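Pamthorpe Hand Teaching Pages
Gallery: the gripper sessions
Posted September 26, 2018 by Karabo Nkosi

People ask what it looks like when we teach a robot something, and I think they are picturing an arm on a pedestal and a scientist with a clipboard. Mostly it looks like adults tidying very slowly. We hold the grippers ourselves, do the job the way we'd like the arm to do it, and the arm gets the recordings later, once Benedikt Lenz has thrown out the ones where somebody sneezed.

The current job is called Molefe, after nothing I can discover, and it comes down to picking up household objects and putting them somewhere sensible. The target is 900 clean demonstrations. We have 252. Click any picture for the large version, which is the same picture but larger.

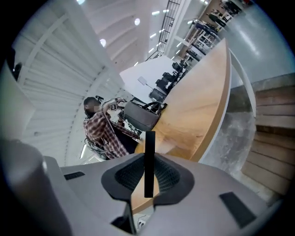

Tshepo Nel holds that anyone can learn the grippers in 10 minutes, and he is right in the sense that anyone can learn the violin in 10 minutes. You have to forget you own fingers. The habit of giving an object a little helpful nudge with the knuckles has ruined more of my takes than anything else, and the person in the plaid shirt at the desk, arms up with the gripper, has the posture we all end up in: both arms raised toward the desk. The square black-and-white marker on the device has to stay in view of something or other for tracking, so you also learn to stop turning your wrist over like a waiter. Zinhle Rampersad wrote "SHOW IT YOUR SQUARE" on a card for new people. It has been more use than the manual, which runs to 53 pages and has a chapter on cleaning.

A fair amount of teaching is deciding what you meant. Put the bag on the table, says the task sheet. Upright? Handles together? Hedvig Midtbø and I did the same task for a whole morning and produced two different religions. Hers was slower and neater. Mine was described in the notes as "brisk," and I have chosen to take that well.

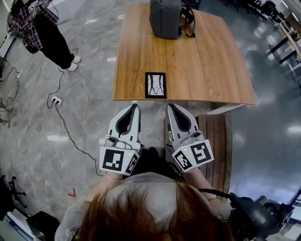

We settled it by adopting Hedvig's version for everything with handles and mine for everything else. The two-handed takes are the ones I like best to do and least like to review. One hand holds, the other works, and at some point both of them want to do the same thing at the same moment and you stand there like a person meeting someone in a narrow hallway. Benedikt keeps a few of those. He says the arm ought to see a recovery now and then. I say he is building a library of my worst moments and will play it at the December party.

We did try remote control first, in the old room at Wukcombe, with a joystick rig called the Buvska. It was very good at going left. Tshepo still defends it, and if you ask him he'll tell you about the latency for as long as you can stand up. With the grippers there's no lag to complain of, so we complain about our forearms.

More pictures when we pass the halfway mark. If you want to come and have a go, write to Zinhle, wear sleeves that stay put, and eat first.

Previous gallery: Drawers, and what we found in them
Next gallery: not yet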